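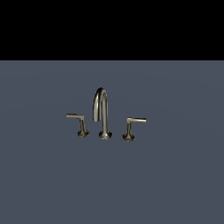 Jonas Haslinger asked at the October session why students should spend time recording examples in a simulator at all, when a scripted controller can turn a lever without any learning. The question is a fair one, and Unit 4 begins with it.

Unit 4: Collecting Demonstrations in Simulation
Plarkoldale Institute, Robot Learning Laboratory

4.1 Purpose
A scripted controller works when the position of every part is known in advance. The learning system in this course receives camera views and joint readings only. It must therefore be shown the task many times, from many starting arrangements. The faucet task was chosen for its two handles and fixed spout, which require the operator to select a target and approach it without striking the part beside it. 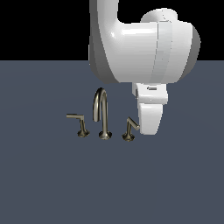 Each demonstration is stored as one episode. An episode contains the camera views, the arm's joint positions, the gripper command and the task label. Episodes in which the operator corrects a small error are kept, as the system must also learn to recover. Episodes in which the simulator itself fails are deleted.

4.2 Recording Procedure
1. Load the Zotedel task file and confirm that the arm is in its start position.
2. Read the label aloud before moving. The label names the handle to be turned.
3. Lower the gripper at a steady speed and keep it clear of the spout.

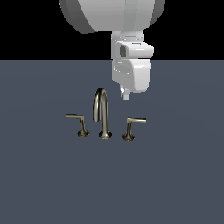
4. Turn the named handle, release it and withdraw.
5. Mark the episode as a success or a failure before loading the next one. No episode may exceed 60 seconds.

4.3 Camera Views
Every episode is recorded from a fixed view and a close view.
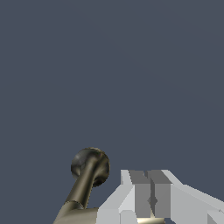 The two views serve different purposes and must be checked separately. A fixed view establishes where the parts stand in relation to one another. A close view gives detail near the fingers at the cost of context: with the gripper at lower right and the knobbed lever beside it, the base of the lever already runs out of view at the bottom. Students should not judge the success of an episode from such a view alone.

4.4 Assignment
Each group submits 217 accepted episodes to Cyrill Eder. The combined class set should reach 4,000. Questions on file format go to Riku Honda.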